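Wurneo Set-Up Guide for Departments
Section 4: Setting Up a Senior Design Course

Before you start

You need a department administrator account and a section number from the registrar. If your section number has not been issued yet, you can still complete steps 1 through 5 and save the course as a draft. Drafts are not visible to students or sponsors.

Courses copied from a previous year keep their milestones and grading forms. Teams, sponsors and uploaded files are not copied. If you are copying a course, skip to "Copying a course" at the end of this section.

4.1 Create the course

1. Sign in and open the Courses tab.
2. Select New Course, then Senior Design.
3. Enter the course title as it appears in the catalog. The title prints on certificates and cannot be changed after the first team is approved.
4. Choose the degree programs that can enroll. For a mixed course, select every program that will have at least one student.
5. Choose a term pattern. Select Two Term if students begin in the fall and present in the spring. Select One Term for summer or accelerated courses.
6. Enter the section number and select Save.

Note: Grivadmont campuses share one catalog. If you see two courses with the same title, check the campus code in the right-hand column before you save.

4.2 Set team rules

1. Open the course and select Teams, then Rules.
2. Set the smallest and largest team size. The smallest value Wurneo accepts is 2.
3. Set the course limit. The default is 30 teams. Departments with more teams should split the course into sections so that each faculty adviser sees only their own list.
4. Choose how teams are formed. Students can form their own teams, rank projects, or be placed by the instructor.
5. If you chose ranking, enter the day and time the form closes. Late rankings are kept but are not used when teams are assigned.

Caution: Changing the team formation method after the ranking form has opened deletes all rankings already submitted. Export them first from Teams, Rankings, Download.

4.3 Set up team pages

Each approved team receives a page with a title, a project summary, one main picture and a list of members. The page is what visitors see on the showcase site, and sponsors can read it as soon as it is published.

1. Select Teams, then Page Template.
2. Turn on the fields you want teams to fill in. Title and summary are always on.
3. Set the summary limit. The default is 800 characters, counting spaces.
4. Choose whether the adviser must approve a page before it is published.
5. Select Preview to check the layout.
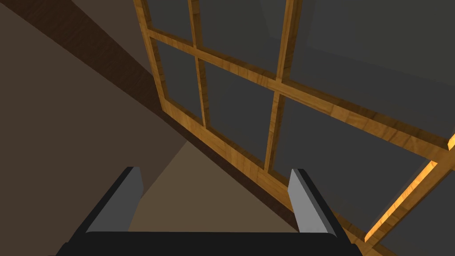
Figure 4-2. Two-finger gripper, fingers apart (simulated view).

Main pictures are resized to fit the page width. Teams can replace the picture at any time until the page is locked. The caption is entered separately and can be edited even after the picture is locked.

Note: Team members who have asked the registrar to withhold their names are shown as "Student." The adviser cannot override this setting.

4.4 Add milestones

1. Select Milestones, then Add.
2. Enter a name, such as Proposal, Preliminary Design Review or Final Report.
3. Enter the due date and the time. If no time is entered, the milestone closes at midnight at the end of that day.
4. Choose what the team must submit: a file, a link or a signed form.
5. Attach a grading form. A milestone with no grading form is marked complete when the team submits it.
6. Repeat for each milestone, then select Publish.

Reminders go out every Sunday evening for milestones due in the coming week. They are sent to team members only. To include advisers, turn on Copy Adviser under Notifications.

4.5 Invite sponsors

Sponsors do not need a campus account. Each invitation contains a link that works for one person.

1. Select Sponsors, then Invite.
2. Enter the sponsor's name, company and email address.
3. Select the team or teams the sponsor will support.
4. If the project is covered by a confidentiality agreement, check Restricted. The team page will then show only the title.
5. Select Send.

If a sponsor receives error 475, the link has already been used. Open the sponsor's record and select Reissue. The old link stops working right away.

Copying a course

Open last year's course and select Copy. Enter the new term and section number, then check every milestone date before you publish. Dates move forward by one year and may fall on a weekend or during the January break. Grading forms that were edited after grades were posted are copied in their edited form.

Continue to Section 5, Advisers and Judges.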